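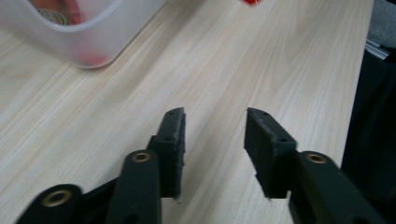
I want to defend an unfashionable opinion: when we teach a robot by demonstration, the failed demonstrations should be published together with the good ones.

In July our group at Estcombe finished a collection with hand-held grippers. The person holds the tool, moves it to the object, closes the fingers and puts the object in its place. A policy is then trained on the recordings and runs on an arm with the same fingers. We collected 367 demonstrations and, following the usual habit, we deleted the ones in which the object was dropped or the person hesitated too long. After this cleaning the policy looked very good on our tables. When we moved it to a kitchen it became helpless after its first small mistake.

The explanation seems simple to me. A clean recording teaches the robot how the world looks when everything goes well. The robot has no memory of a tomato that has rolled away, so it closes its fingers on the air and continues to the box as if it was carrying something. Our colleagues on the Wirska project kept their bad recordings, marked them, and added the few seconds in which the person corrects the error. Their policy is slower than ours. It also tries again, and I would take it home before I would take mine.

There are objections, and I respect them. Marking failures costs hours. A student at Fastano told me that she needed 2 passes over each recording before she trusted her own labels. Some failures also teach nothing, for instance when the tracking is lost and the hand seems to jump through the table. Those I would still throw away, but I would write down how many.

My stronger complaint is with the way we report. A paper says that the success rate is 100 per cent in 30 trials, and the reader does not learn how the trials were chosen, or if the felt on the fingers was new. Felt wears out. A pad that is a little frayed may hold a smooth object differently from a fresh one, and I have almost never seen this mentioned, also not in my own papers.

The Rizzi benchmark now asks for a short page about the discarded recordings. Many people find it a burden. I filled it in last month for our own collection and it took one afternoon, most of it spent looking for files which we had deleted too early.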